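# Budgeting for hand-held grippers before you order

Last updated 2023-01-03 by Maricel Lumbao, Tordale purchasing

These notes are for anyone putting together a request for hand-held grippers to record household tasks such as folding, packing and tidying. They cover what to price, in what order, and where our first request at Tordale went wrong. Prices are in pounds and leave out VAT.

## 1. Write the task list first

Do this before you ask for a single quote. List the jobs you want recorded and the things that will be handled in each one. A gripper that copes with mugs and spoons may be a poor choice for bulky clothing, and the width of the opening is the first thing a supplier will ask you about.

Our first list just said "laundry". Jarrah Waaka rewrote it as separate lines for shirts, towels, bedding and padded coats, and the quotes changed a great deal. Coats needed a wider opening and stiffer fingers. Shirts needed neither.

Against each line, put down:

- the largest item, folded and unfolded
- whether one hand or two will be needed
- the surface it will be done on (table, bed, floor)
- how many homes you plan to visit

## 2. Price the whole kit

The gripper itself is often less than half of what you will spend. Ask for a quote that splits out the body, the fingers, the camera and mount, cables, storage cards and the carry case. Lustex quoted us one figure for everything, and we had to go back twice to find out that spare fingers weren't in it.

We set a ceiling of £1000 per kit and kept to it. Of that, £591 went on the gripper with its camera mount. The rest had to cover everything else, so we bought plainer cases and fewer cards than we had asked for.
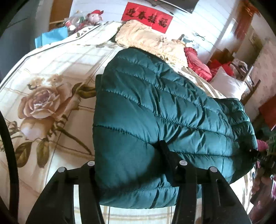

Soft goods are also where the finger budget goes. Fabric drags across the pads and snags in any slot or corner, and operators grip harder than they need to until they get used to it. Put in two spare sets of fingers for each kit if clothing is most of your list. One set is enough for kitchen work.

Check who makes the spares. If you have your own printer, ask for the part files and permission to use them, in writing. Briltergate gave us both at no charge. Other suppliers will only sell finished parts, and you should get that price fixed for the length of the project.

## 3. Work out how many kits you need

Start with operators, then add spares. We had four people out at a time and bought 5 kits, so one was always on the shelf. Eduardo Magbanua wanted six. Looking back at the repair log, he was right for the first month and wrong after that.

If you need two hands for a task, count two grippers per operator. It sounds obvious, but our first spreadsheet missed it.

## 4. Set aside money for running costs

Put these on their own sheet so they don't get swallowed by the purchase:

- operator training, at least one paid day each
- travel to homes
- payment to householders
- storage and backup
- repairs and postage

We held back £500 for repairs across all the kits. Most of it went on cables.

## 5. Trial before the full order

Ask to buy or hire one kit first. Take it to a real home and run through the longest task on your list. A tidy bench in the office won't show you how a cable behaves on a bed. Divina Macapagal ran our trial at Samonte and came back with a page of changes, including a longer cable and a softer handle grip.

Send the changes to the supplier before you sign, and have the quote reissued with them included. Leave three weeks between the trial and the order date. Arnel Soriano keeps the blank request form and last year's quotes, so ask him for copies when you start.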